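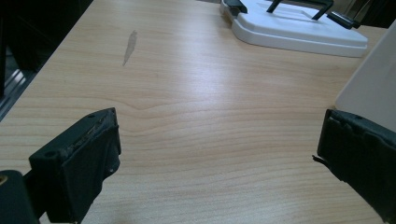 ¿Cuántas demostraciones hacen falta para que una política aprenda a cerrar la pinza a tiempo?

Con el protocolo de Tramley, 1,000 demostraciones manuales bastaron para la tarea corta; en la tarea larga, la misma cantidad dejó un error de cierre que no bajaba con más entrenamiento.

Así empezaba el informe interno de Lilex, y la técnica de turno lo leyó de pie, a las seis de la tarde, con el guante derecho todavía puesto. La segunda frase no era suya. En su borrador decía «no bajó». Alguien de Pollock había cambiado el tiempo verbal y con eso el resultado pasaba a ser una propiedad del método.

Abrió el registro. El error se concentraba en 15 episodios, todos del lunes y todos con un retardo de cierre de cuatro fotogramas. Los demás quedaban dentro de la tolerancia. Revisó la sincronización entre la cámara y el sensor de apertura: correcta. Revisó el filtro de Stokex, que descartaba trayectorias con velocidad nula: correcto también. Los 15 episodios habían pasado el filtro porque la mano no llegaba a detenerse. Avanzaba muy despacio, por debajo de un milímetro por fotograma, y luego cerraba.

Buscó el código de operador. Era el suyo.

Recordó el lunes. Había dormido tres horas. Había llamado el hospital por la mañana y después había vuelto a la mesa, porque la cuota de la sesión seguía abierta. No recordaba haber dudado antes de cada agarre. La política, en cambio, lo reproducía con bastante fidelidad: se acercaba a la pieza, reducía la velocidad, esperaba cuatro fotogramas y cerraba.

Podía excluir los episodios. El procedimiento admitía la exclusión por causa documentada, y el campo correspondiente aceptaba hasta ochenta caracteres. Escribió «fatiga del operador». Lo borró. Escribió «retardo sistemático, origen humano» y lo dejó.

Lanzó el reentrenamiento sin esos datos y guardó aparte los pesos anteriores, con el nombre del día. Después se quitó el guante.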